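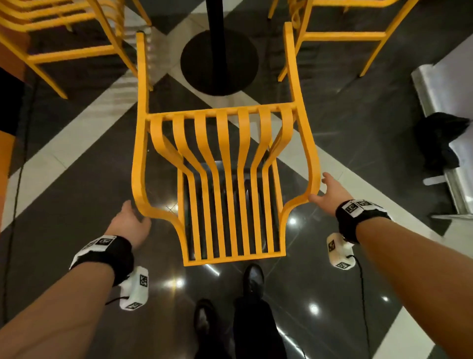
4. Placing and first use of the water heater

Read this section before you connect the Edico 19 to the mains. The heater holds 19 liters and uses 2000 watts when it is heating.

4.1 Choosing the place

1. Put the heater on a flat counter that can carry its full weight.
2. Leave a free space of 400 mm above the lid. Steam comes out there when you open it.
3. Keep seats and other furniture away from the front side, so that a person can step back from the tap freely.

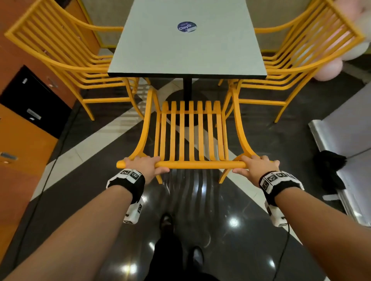 Fig. 4-2. Moving a metal chair: hold the front rail at both ends.

4.2 First filling

1. Close the tap. The lever must point down.
2. Fill with cold water up to the lower line on the sight glass.
3. Put on the lid and turn it to the right until it clicks.
4. Connect the plug and press the main switch. The red lamp comes on.
5. When the lamp changes to green, switch off, pull out the plug and let the water cool. Then empty it through the tap.
6. Repeat steps 1 to 5 one more time. Do not drink this water.

Note: A light smell during the first heating is normal – open a window if it disturbs you.

CAUTION: Do not use an extension cord. Do not move the heater while there is water inside.

4.3 If the lamp blinks

The water level is too low. Switch off, wait until the heater is cool, and fill again. If the lamp still blinks, order the Zatent level sensor, part no. 944, from your Trerkby dealer. For descaling, see section 5.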